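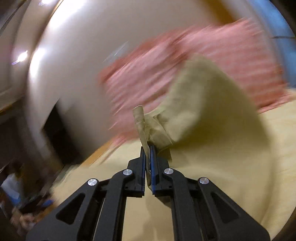
How to run a hands-on folding demo at an open day

We put on an open day every April at the Steltden workshop, and the table people line up for is the one where they get to hold the gripper themselves. These are the steps we follow for that table. They assume you already have a working hand-held gripper and someone who has used it for at least a few hours.

What you need

A table you can reach from three sides
A plain sheet to cover it, in a light color
Clothes and cloths to fold, in different colors and weights
A bin for the pile
Spare grip pads
A storage drive with room for the day's recordings

Set up the table

Put the cover sheet on first and pull it toward the front edge. A few soft wrinkles are fine. If you tape the sheet, tape it underneath, or visitors will pick at the tape with the gripper.

Pick items that look different from the sheet. Khaki on pale yellow is easy to see, and so is anything striped. Leave out black clothing. The fingers are hard to see against it and people squeeze before they are in position.

Leave out thick towels too. Leopold Frei brought a stack of them the first year and the pads slid off nearly every hem.

Check the gripper

Open and close it ten times with nothing in it. The two pads should meet flat along their faces. If one side touches first, loosen that finger mount, close the gripper, and tighten it again while it is closed. Look over the pivots for thread and lint. Lint builds up faster than you would think with fleece.

Wipe the pads with a damp cloth and let them dry. Do this again at lunch.

Show the pinch first

Most visitors try to grab the middle of the cloth. Show them a corner grab before you hand anything over.

1. Lay the cloth down with one corner pointing at you.
2. Open the fingers and bring them down on both sides of the corner.
3. Close until the pads press against each other through the fabric. A bit of cloth should stick up past the fingertips. If the corner rolls into a little tube, that still counts as a good hold.
4. Lift slowly. The rest of the cloth should rise in a rounded fold and stay partly on the table.
5. Carry the corner across, lower it, and open the fingers all the way before you back off.

Step 5 is where things go wrong. People open halfway, pull back, and drag the corner with them. Say "all the way open" out loud each time until they get it.

Hand it over

Give each visitor one cloth and one shirt. Tamara Zamfir runs this part for us and keeps each turn to two folds, which moves the line along. Children can do it with both hands on the handle. Have them stand on the long side of the table so the cord stays behind them.

The pile gets moved around quickly between turns. One helper should take finished items away and shake out the next one while the visitor is still folding. Keep that helper's hands clear of the fingers.

Talk about the recordings

People will ask what the folding is for. Our answer is short: the robot learns from recordings of people doing the job with the same kind of fingers it has. Going into the last open day we had 3593 recorded folds, and visitors added 1636 more. Cornel Pîrvu shows a few of them on a laptop at the next table, good ones and bad ones.

Tell visitors before they start that their turn will be recorded. Anyone who would like to try without being recorded can do that, so put a sign up and have a way to switch recording off quickly.

Numbers for planning

With one gripper we can take up to 24 visitors an hour. For a crowd of 100 or so in the morning, set up a second table. Change the pads at midday if they feel slick.

Packing up

Copy the recordings before you unplug anything. Then take off the pads, bag them, and brush out the joints. Wash the cloths without fabric softener. Softener makes them slippery, and you will notice it at the next session.

Questions about the table setup can go to Aurelia Cozma at the workshop desk.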